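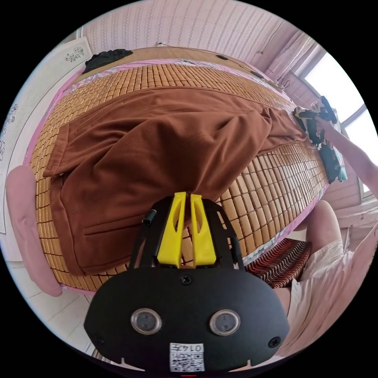 Textiles in the Home, Unit 3: Keeping Cool at Night

Welcome back, everyone, and thank you for the thoughtful diaries you turned in last time. I read every one of them (some twice!) and I learned a good deal about your pillows.

Tonight we turn to summer bedding, a subject I could happily talk about until the building closes. Bring your notes on moisture and air flow, as we'll lean on them quite a bit.

A sleeping body gives off heat in several ways. Some of it passes straight into whatever you are lying on, some drifts off into the air, and some leaves as sweat dries from the skin. A thick, soft mattress tends to slow all of these down, as it wraps around you and holds a layer of warm air close. A firm, smooth surface touches you in fewer places, and that is the old idea behind bamboo mats, reed mats and woven cane.

Bamboo tile mats are made of small blocks strung together in rows. They feel cool when you first lie down, then warm up under you, and most people roll over to find a fresh spot. Some sleepers love the firmness and some put a thin sheet on top, and I won't take sides on that.

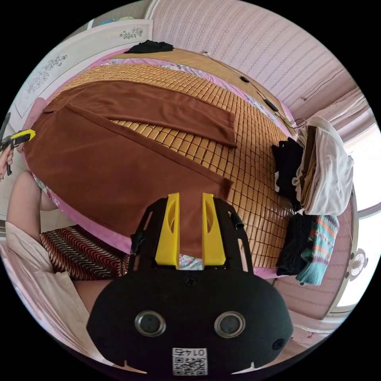
On the question of the thin sheet, a student from the Laxdal evening group wrote in to say that linen over bamboo was the only thing that got her through July, and that cotton had felt clammy by 3 a.m. I was so pleased to get this, and it fits with what we said about linen drying quickly. Do remember that weave and weight matter too, so a light, open cotton may well beat a heavy linen.

Care: wipe bamboo with a damp, well-wrung cloth and let it dry flat in the shade before you put it away. Please don't soak it. Check the cords between the tiles at the start of each season.

For next time: read the Tramum handout on fiber and moisture, then write up to 500 words comparing two covers you have slept under in warm weather. Note the room temperature if you can (mine was 84 degrees last July, and I was not at my best). We'll spend the first 30 minutes sharing, so bring a swatch if you have one to spare.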